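Search this site Enter keywords Go

Gripper check, Griderton floor – 5 Aug 2019

I did this one myself after the right gripper quit closing halfway through a Poduval run. Bit of a scare, so I went slow!

Finger pads, right: OK now. Left pad had worked itself off its seat – pushed back, screw snugged.
Slots in body: blown out, lint in one.
Marker cube: OK, no wobble.
Trigger spring: FAIL. Swapped for the Wevitz one, 25 test squeezes, fine.
Cables: loose one on the table. Please coil it, folks.

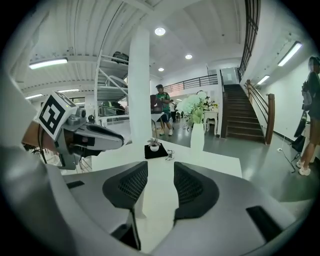 Right gripper, pads apart; second gripper at left.

Still open: fault code 342 came up 2 times and I can't explain it.

Comments (2)

gratberg_fan: We had 342 in December, bad connector.

benchrat: Did you try it at 80 percent grip?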